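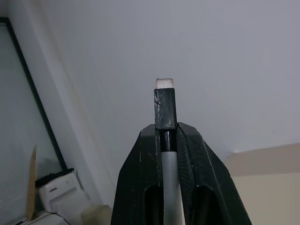 桌面散件

桌面散件,是我给那一类东西起的总名:白板笔、眼镜、眼镜盒、装着手工具的笔筒、小方块、盘子、揉成一团的塑料。它们都够小,一只手就能拿走,又都不太愿意待在抽屉里。文具店不这么叫,家具店也不这么叫,我在Bovitside小百科上最早写的是“桌上那些东西”,后来有读者留言说搜不到,才改成现在这个词条名。改完还是有人搜不到,那我也没办法了。

这一条写得比较长,我把以前散在各处的小条目都并了进来(白板笔、笔筒、眼镜盒原来各有一页,内容重复得厉害)。要看收拾的先后,直接翻到后面“收拾的次序”那一节就行。

名称和范围

“散件”两个字原本是装配行业的说法,指还没装到一起的零件。我借过来用,意思放宽了:凡是长期待在桌面上、又没有固定在桌面上的小东西,都算。台灯不算,它有电线牵着,挪动的时候要想一想;显示器更不算。杯子算不算,我和几位常来改词条的朋友来回改过好多遍,现在的版本是不算,理由是杯子每天要去厨房走一趟,它的家其实在厨房。

可盘子又算进来了。这有点不公平,我知道。我的理由是盘子端到桌上以后,常常不再是吃饭用的,它会变成一个托盘,里面放夹子、放零钱、放拆下来的包装,一放就是一个冬天。

英文里有desk clutter这种说法,带一点责备。我不太喜欢责备桌子。散件这个词中性一些,东西在桌上,说明有人在用桌子,挺好的呀!

带擦头的白板笔

先从白板笔说起,我在这上面花的时间最多。

白板笔又叫干擦笔,写在光滑不吸水的板面上,干了以后能用干布或毛毡擦掉。它能擦掉的秘密在墨水里:除了颜料和溶剂,还加了一种起隔离作用的成分,溶剂挥发以后,颜料浮在这层东西上面,抓不牢板面,一抹就下来了。油性记号笔的墨里放的是树脂一类的黏合成分,颜料被牢牢粘住,所以拿错笔的后果大家都懂。

小号的白板笔里有一种,笔帽顶上带一块毛毡擦头。个头细细的,适合写冰箱上的小板、孩子的练习板,还有贴在柜门内侧的那种软板。写错一个字,把帽子套在笔尾上,掉个头就能擦。大板子用它擦就太累了,一块毛毡才多大一点,擦完一整面,手腕要酸半天。

结构

我手边常用的这一类,从上往下是这样排的:最顶上是米白色的毛毡,短短一块,嵌在黑色笔帽里;笔帽比毛毡略宽,所以两边会露出一点小肩膀;再往下是细一圈的黑色颈部,然后接浅灰白的笔杆。别的牌子有圆头的、有斜口的,还有把毛毡做成一条长边的,写法差不多,手感差很多。

毛毡用过一阵,最上面一圈总会染色,发灰、发褐,中间靠帽子的地方反倒还干净。这是正常的,擦的时候受力的就是那一圈。很多人看到发脏就把整支笔扔掉,可惜了。毛毡脏和墨水用完是两件事,各管各的。

笔帽会磨花。黑色的塑料帽尤其显旧,几道亮亮的擦痕、几个小坑,常常比笔本身老得快。我翻过自己的旧笔盒,凡是帽子磨得最厉害的,都是我最顺手的那几支,大概因为总是被叼在嘴里、掉在地上、拿去撬罐头拉环(别学)。只要帽口不裂,扣上去还有那一下“嗒”的声音,密封就还过得去。帽口裂了就换笔,没什么可补救的,我试过缠胶带,第二个星期照样干了。

墨水变淡的几种情形

写出来发淡,先别急着下结论,我一般按下面几种去想。

笔一直尖朝上插着。墨往下沉,笔尖缺墨。横过来放一晚上,多半能缓过来。白板笔最好横放,这一点几乎所有说明书都写了,几乎所有人都把它插在笔筒里,我也插。折中的办法是插的时候笔尖朝下,但那样擦头也朝下了不少款式的帽子又在另一头,看你的笔长什么样再决定吧。

笔尖糊住了。在没擦干净的板子上接着写,笔尖会把板上的粉末吸回来,尤其是用浅色笔去描深色字的时候。在一张干净的纸上画几道,把表面那层脏的带走就好。

帽子没扣紧。溶剂跑掉了,这个救不回来。网上说滴酒精进去能复活,我滴过,能写几行,颜色像隔夜的茶。

真的用完了。这也是有的,虽然在我家极少发生,绝大多数笔都是在用完之前先丢了。

擦头怎么清理

在干布或者厨房纸上来回蹭,蹭到不掉色为止。再脏一点,可以拿旧牙刷顺着一个方向刷,刷的时候底下垫张纸,粉末很轻,会飞。不要泡水。毛毡多半是用胶粘在帽子里的,泡过以后胶会松,有一回我把一块泡得掉了出来,重新粘回去歪着,擦出来的痕迹也是歪的。

实在起毛太厉害,可以用小剪刀贴着表面修掉薄薄一层。修完会短一点,还能再用好一阵子。

写错地方怎么办

白板笔写到桌面上,趁早用干纸擦。光滑的桌面一般一抹就没了,有木纹、有细小凹坑的桌面就会留一点影子在坑里,这时候用微湿的布加一点点洗洁精,顺着纹路走。写到衣服上就麻烦了,布料是吸墨的,先拿酒精在不显眼的地方试一试会不会掉色,再处理。

油性笔误写在白板上,有个老办法:用白板笔把那些字整个盖住,马上擦。白板笔里的溶剂会把下面的旧墨松开,一起带走。我第一次听说的时候完全不信,试了两遍以后到处跟人讲,现在又写进词条里了。

笔筒

笔筒本来装笔。可是放在家里的笔筒,过不了多久就会长出别的东西来,剪刀、尺子、螺丝刀、钳子,凡是有长柄的都会往里钻。我那个黑色高笔筒,里面待着的就是手工具,橙黑相间的柄伸得最高,旁边还斜着一把红柄的,白板笔倒常常在外面躺着。

用笔筒装工具,有几件事值得留意。

高度。筒身最好有工具总长的一半以上,柄露在外面好抓,筒身太矮就容易翻。Drumport有一家老五金铺,门楣上写着1846,店里卖的笔筒全是给工具配的,底特别厚,沉得像秤砣。我在那里买过一个,后来拿去装了擀面杖。

重量。一把钳子往边上一歪,轻的笔筒就跟着走。往筒底垫东西是最省事的办法,洗干净的小石子、旧钥匙、一包用不上的垫片都行。我垫过大约400克的石子,插满以后推都推不动。垫得太多也不好,筒里变浅了,短柄的螺丝刀会整个冒出来。

方向。尖的一头朝下,柄朝上。剪刀也是。家里有小孩的,剪刀和刻刀干脆别放在笔筒里,放到够不着的地方去。

颜色。柄的颜色鲜一点真的有用!黑筒子里一片黑柄,找起来要一把一把拔;红的橙的露在外面,不看都能摸对。我认识的好几位爱做手工的朋友都会给黑柄缠一圈彩色胶布,缠得不好看,可是好找。

笔筒底部会积灰,还会积断掉的铅笔芯、订书钉、不知道哪来的芝麻。一年倒一次就够了,倒的时候在垃圾桶上方倒,不要在桌子上方倒。

至于笔和工具要不要分开,我的意见是分。工具上难免有油,沾到笔杆上滑腻腻的,再沾到纸上就更烦。还有,钳子放进去的时候是砸进去的,笔在旁边要挨打。磨花的笔帽里有多少是这么来的,我没有统计,我猜不少。

眼镜和墨镜

眼镜在散件里地位特殊:别的东西丢了,你可以戴着眼镜找,眼镜丢了就只能用手摸。所以我主张眼镜在桌上要有一块固定的地方,靠墙、靠后,手肘扫不到的那一条最好。

放的时候镜腿朝下或者折起来,镜片朝上,不要让镜片贴着桌面。这句话大家从小听到大,可是真正划伤镜片的,很多时候是衣角。T恤下摆看着软,里面夹着灰尘和沙粒,干擦等于拿细砂纸磨。先用流水冲一下,再用一点点中性洗洁精,手指轻轻抹,冲净,甩掉水珠,最后才轮到眼镜布。水不要太热,我家的上限是50度,实际上用凉水就很好,镀膜怕热,高温下可能会开裂。也别把眼镜留在夏天的车里,车厢里的温度能轻松越过60度,塑料框会走形。

墨镜和透明镜片的眼镜常常摆在一处,出门换一副,回来再换一副。两副放在一起时,我的习惯是厚框的在前,细框的在后,细框的不容易被碰到。叠着放就不太好了,镜腿会勾到另一副的鼻托,拿起一副带起两副,后面那副十有八九要掉下去。

深色镜片不等于能防紫外线,防不防要看镜片的材料和处理,颜色深浅说明不了什么。颜色深而不防紫外线的更要当心,瞳孔在暗处会放大,进去的反而多。买的时候看标识,没有标识的可以拿去眼镜店测一下,多数店里有小仪器,一分钟的事情。

眼镜腿松了,先看铰链上那颗小螺丝。拧的时候用对号的螺丝批,太大的会把槽口拧花。拧到镜腿能自己停在半路上,就差不多了,再紧开合会费劲。

眼镜盒

眼镜盒分硬的软的两大类。硬的多半像蚌壳,“啪”一声合上;软的有袋子、有翻盖、有折叠式的三角盒。翻盖的里面会有一层浅色的衬里,摸上去绒绒的居多,这层衬里的作用是托住镜片,别让它和外壳硬碰硬。

我见过的家庭里,眼镜盒和眼镜分居的情况非常普遍。眼镜在桌子靠后的地方晾着,盒子敞着盖搁在桌子中间,盖子朝外一翻,里面什么都没装。我以前觉得这是懒,后来想通了,白天眼镜一会儿戴一会儿摘,每次都进盒子,谁受得了。盒子是给包用的、给旅行用的,在桌上它就是半退休状态。

不过敞着口的眼镜盒会接东西。饼干渣、铅笔屑、头发,都会掉进去,等哪天你把眼镜放进去,这些就全在镜片上了。不用的时候合上盖子,只要这一步,别的不强求。要是已经落了灰,翻过来拍一拍,再用胶带把衬里粘一遍,比吸尘器好使,吸尘器有时会把衬里扯起来。

灰色的盒子不显脏,这是优点,也是缺点,你会很久想不起来要清理它。

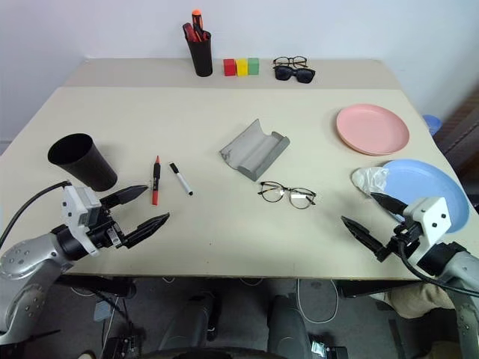
小方块

彩色小方块在桌面散件里算是闲人。有的是积木,有的是镇纸,有的是教孩子认颜色的,还有的连主人也讲不清来历,总之就是一直在那儿。红、黄、绿三个并排靠着笔筒,是我最喜欢的摆法,颜色顺着过去像交通灯放倒了。

它们也能派上用场。我列几个自己真用过的:

压纸。收据和小纸条一阵风就走,方块往上一搁,稳稳的。轻的方块压不住厚图纸,别勉强。

垫高。桌脚不平、手机要斜着立、盆栽底下要透气,都可以来一个。

当记号。红的放在待办那一叠上,绿的放在办完那一叠上,黄的放在“等别人回信”那一叠上。我用这套办法用了整个十一月,效果很好,后来绿的滚到沙发底下去了,系统就此瓦解。

当书挡。几本薄册子靠墙立着,外面挡一个。书一厚就不行了。

清洁很简单,湿布擦完晾干。木头做的不要泡,上了漆的不要用酒精。棱角磕毛了可以拿细砂纸轻轻过一下,给小孩子玩的还要留意漆面有没有剥落,太小的孩子要防着往嘴里塞。

盘子和揉皱的塑料

前面讲过盘子为什么算散件。蓝盘子我尤其推荐,浅色的桌面上一个蓝盘子特别显眼,东西往里一丢,一眼看得见。Masomard的旧货集市上这种单只的盘子很多,成套的早就被人挑走了,剩下一只两只的便宜得很,拿来当托盘正合适,缺个小口也不心疼。

盘子当托盘有个规矩:装过螺丝钉、装过胶水管的,就别再回餐桌了。在盘底贴一小块纸胶带做记号,家里人都认得。

塑料包装揉成一团,是盘子里最常见的住户。拆快递、拆零食、拆新买的笔芯,手边没有垃圾桶,就先放盘里。放进去没有问题,问题是它会慢慢弹开,刚揉的时候核桃那么大,过一会儿变成一朵花,再过一会儿就从盘边探出去了。要让它老实,先抹平,再折成长条,打一个结。打了结的塑料不会弹开,丢进垃圾袋也省地方。

能不能回收要看当地的规定。薄膜类的塑料在很多地方是单独收的,混进硬塑料里会缠住分拣设备。上面沾了油的基本上只能当其他垃圾。Bovitside这边去年换过一次分类告示,我手里那张还是旧的,就不抄在这里了,免得误导人。

桌面本身

散件待的地方也得说几句。浅米色的桌面我用了很多年,优点是找东西快,黑的、红的、蓝的放上去都清清楚楚;不好找的是同色系的橡皮、创可贴、拆下来的硬纸片,它们会隐身。深色桌面正好反过来,黑笔放上去就没了,灰尘倒是一粒一粒数得出。

桌子靠墙的那一边,天生就是放散件的地方。我叫它后排。后排放高的、不常动的、怕碰的:笔筒、方块、眼镜。中间放正在用的,盒子也好,盘子也好。前面一条留给手臂。McIver写字台那种老款式,后边会做一道低低的挡板,东西推到头也掉不下去,我觉得非常聪明,现在的平板桌子大多没有了。没有挡板的,桌子和墙之间千万别留缝,哪怕一指宽,笔都能找到路。

浅色墙面也要照顾一下。插满工具的笔筒不要紧贴着墙,柄会一下一下地蹭,日子久了墙上会有一道灰印子。留出一点空隙,或者在墙上贴一小片透明的软垫。墙上已经有灰印的,先试橡皮,白色软橡皮轻轻擦,很多都能去掉。有漆面反光的墙要小心,擦过的地方可能会发亮。

收拾的次序

我收拾桌子不追求什么都没有。能把本子摊开,能放下两只手肘,就行了。下面这个次序是试出来的,不是从哪本书上看来的,各位按自己的桌子改。

一、先拿走会弹开的和会掉渣的,就是塑料、包装、饼干盒子。这一步做完,桌子看上去已经整齐了一半。

二、眼镜和墨镜归到后排。动作要早,免得后面挪盒子挪盘子的时候压到。

三、白板笔逐支扣紧帽子,听到那声“嗒”再放下。横着放在一块,红的黑的不用分。

四、笔筒里的工具往下按一按,把歪的扶正。不用倒出来。每次收拾都倒笔筒的人,最后都不收拾桌子了,因为太累(我就是这样过来的)。

五、眼镜盒拍一拍,合上。要带出门的放到包旁边。

六、盘子看情况。里面有零件的留下,空了的拿去洗。

七、擦桌子。微湿的布,从后往前擦,后排的东西抬起来擦一下底下。擦完再把小方块摆回去。

整套下来比煮一壶水久不了多少。有时候我做到第三步就被电话叫走了,那也没事,下回从第四步接着来。

常见的误会

“桌面越干净效率越高。”我不知道是谁先说的。我试过把所有东西收进抽屉,结果每写两行就要拉一次抽屉,拉到第三天抽屉滑轨都松了。用得勤的东西放在外面完全合理。

“毛毡擦头和大板擦可以互相代替。”小板可以,大板不行,理由前面讲了。反过来,大板擦用在小板上会把旁边不想擦的字也带走。

“眼镜布越用越软,越软越好。”软是软了,脏也脏了。眼镜布要洗,用中性洗涤剂,不要加柔顺剂,柔顺剂会在镜片上留一层雾。

“笔干了摇一摇就好。”白板笔里面多数是一根吸满墨的纤维芯,摇它没有太大用处,动作大了还会从笔尖甩出墨点。带钢珠的油漆笔才需要摇。

参见

大板擦;软白板;抽屉隔板;杯子(有争议);老花镜链;纸胶带;桌子和墙之间的缝

修订说明

白板笔、笔筒、眼镜盒三个旧条目已经并入本页,旧页保留跳转。“擦头怎么清理”一节补了修剪毛毡的做法。关于杯子的讨论请到讨论页继续,不要直接改正文,上次改着改着把盘子那一节整个删掉了,我从备份里找回来花了一个晚上。还缺一节讲橡皮筋和回形针,手里有材料的朋友欢迎补上。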